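ok so I finally moved my whole laundry setup to the evening rate and I have thoughts. Small thread, get a snack

Our power company in Plestcombe switched everyone to time-of-day pricing in June. Cheap hours start at 9 pm. I ignored the first letter, and the second letter, and then the bill came and it was 156 dollars. For an apartment!

So I read the whole rate sheet, all 12 pages of it. The AC is the big one, obviously. But the dryer is right behind it and I was running mine at 5 in the afternoon like a queen

First thing I tried was the delay timer on my washer (it's a Ferraro, older than my lease). It works fine, except it forgets everything if you open the lid to toss in one more sock. I always have one more sock

Then I got one of those Wamix plug meters to see what else was eating power. The old game console pulls power all night doing nothing. The toaster is innocent. I owe the toaster an apology

Biggest change by far — I quit using the dryer for anything bigger than a pillowcase. Sheets, curtains, tablecloths, all of it gets hung up now

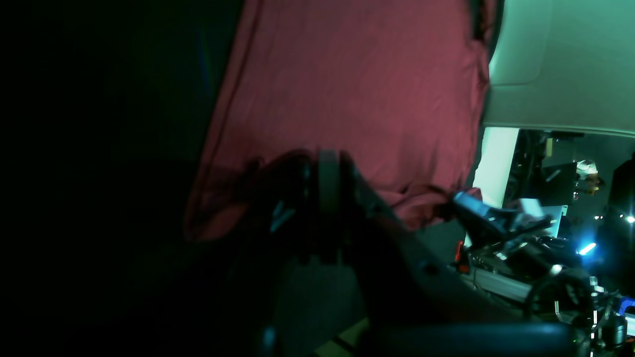 My neighbor swears by a dehumidifier in the same room and she may be right, but I'm not buying another thing with a plug this month

Also please wash reds by themselves. I know you know. I knew too, and I own 2 pink bath towels

Next bill should land in a couple weeks and I'll post the number even if it's embarrassing. If anyone else in Plestcombe has figured out the weekend hours, tell me, the chart makes no sense to me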